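Shop notebook, April, evening

Clutch is back apart. I know, I know, I said I was done with it. The 60-foot times at Grultadthorpe were all over the place, and I kept blaming the track (cold, a bit green, the usual) until I pulled the cover and saw two of the steels had gone blue. So that one's on me.

Measured the pack with the good calipers and it's thinner than what I wrote down over the winter. New fibers are here from Jemlow, soaking in oil overnight. I'm putting the base weight back where it was before I got clever, and if the bike bogs on the first hit I'll add a little at the track. Whoever borrowed the spring tester, please bring it back!

Other stuff, while I'm thinking of it:

1. Chain. Stretched again, and there's one tight spot that comes around on every turn of the wheel. I'm not going to nurse it along this time. New one goes on before Ouellet, and the rear sprocket gets checked with it.

2. Bench. Wiped down before the clutch parts go on it, and it stays clear until the cover is back on the bike. No sandwiches, no carb bits, please.
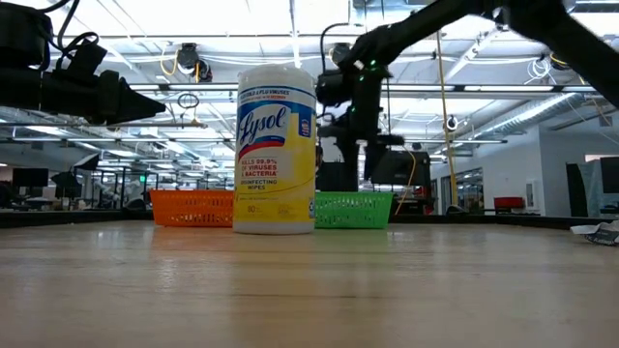
3. Air shifter. Bottle was reading low, so I filled it and left it to sit. If it's under 100 psi in the morning, there's a leak at the fitting by the kill box and I'm going in with soapy water. Shift light still comes on a hair late for me, but I'd rather leave it alone until the clutch is sorted — one thing at a time.

4. Front strap. The stitching is fuzzy on the left side. Replace it, don't flip it.

5. Logger. Downloaded the last 2 passes and saved them under Flovemholm, same as the last batch. The second one has a flat spot in the rpm trace right after launch, and I'd love another pair of eyes on it. My guess is slip, but the wheel speed sensor has lied to me before.

Warm-up oil change after the clutch goes in. Filter's on the shelf by the door.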